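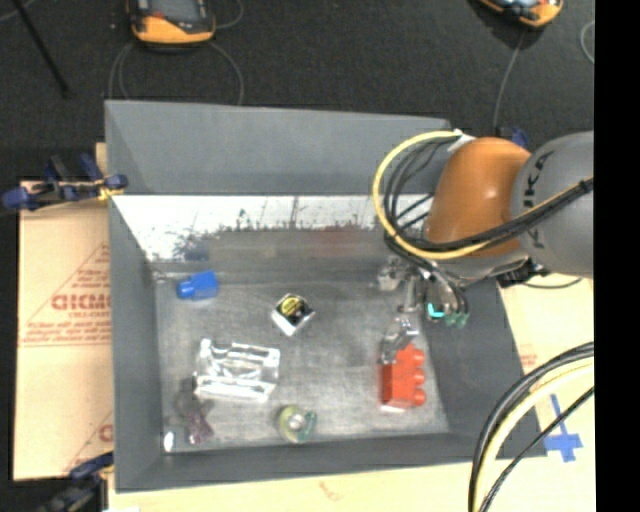

We have been working on bin picking since July, and last week I finished the run I had been putting off, so I am writing the result down before I forget the details.

The question was a small one. Our grasp planner scores every candidate on how likely it is to hold. Syafiqah Lubis suggested a second score, which guesses how much a grasp will disturb the other things in the bin. The arm then takes the candidate with the best combined score. We called the second part Follis, mostly so the folders would have different names.

I ran 520 attempts with the old planner and 520 with Follis switched on. The objects were the usual mix of plastic blocks, metal bits and see-through things. The bin was refilled from the same list each time, tipped in by hand. A pick counted if the object was held clear of the bin and dropped on the far side of the wall.

The old planner managed 407. With Follis it was 463. I had expected a gain on crowded bins and nothing much elsewhere, but the gain was spread fairly evenly. My best guess is that fewer objects got shoved into the corners early on, where the sloped walls make it hard to get two fingers round anything.

Of the failures with the old planner, 45 were clear objects. The depth reading on those is poor, and Follis does nothing to help with that. It can't score what it can't see. Syafiqah wants to try filling the gaps from the colour picture before planning. I would sooner change the lighting first, as it costs less time.

Two things to fix before the next run. The weight between the two scores was set by hand on the Bundell set and I never tuned it again. Planning is also slower, by 113 milliseconds a pick. That is fine for us, though it would matter on a real line.

The write-up is with Cordeiro for comments. If you use the Oresska planner and want to try the extra score, send me a note and I'll share the code - it is short, and badly commented.

Posted 11/8/21

Contact | Copyright, all rights reserved | Back to top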